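"The table is the hard part": an afternoon with the grasp planning people

24 Nov 2021

I'd been promised coffee and a chat about software, and I got both, though the coffee came second. The planning lead at Dostlow (who asked me to keep names out of it, fine by me) was already halfway through a sentence about timestamps when I walked in.

"So the fingers say they're open, and the position we've logged says they're somewhere else, and you have to pick who to believe," she told me. Her team writes Laltia, the layer that takes what a gripper sees and decides where the fingers go next. I'd always assumed the tricky bit was picking things up. She laughed at that for quite a while!

"Picking up is what people ask about. We spend our weeks on surfaces. Where's the tabletop, how tilted is it, is that dark round thing an object or a hole?"
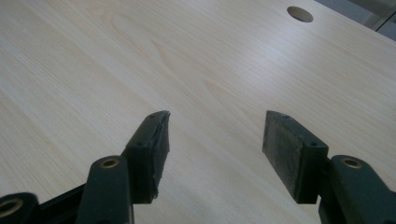
Dostlow Robotics | Planning and Perception Group

The hole matters more than I'd guessed. A cable opening in a pale desk used to come back from the old detector as a flat gray disk, something like a coaster, and the planner would happily set up a grasp on it. "It had a lovely confidence score," she said. "Beautiful. For a hole."

Wood grain was the other headache. Long wavy streaks look like edges if your edge finder is eager enough, and theirs was very eager. They tested on 323 clips in June and threw out the filter they'd been using (she still sounds a little sad about it). The new one fits the table plane first and then asks what sticks up from it.

I asked whether the fingers get in the way, being in view so much. She said they help. The team masks them out for object detection, but keeps them for calibration, and the brass bushings at the pivots are handy bright spots to track. Worn pads are more annoying. "The model of the finger has a nice clean edge. Then the rubber gets chewed up and your outline's off, and the fit starts wandering."

Their replay tool, Leckie, is what she really wanted to show me. You drag a slider, and it redraws every plan the software considered at that moment, including the ones it dropped. One run had 874 of them. The cap is 1000, and she'd like it lower. "If you need that many ideas to reach across a desk, something upstream is wrong."

Next up is timing. A full replan takes 33 milliseconds on her desktop, and longer on the small computer they ship with. She had a graph for that too, and we were still looking at it when my coffee finally showed up.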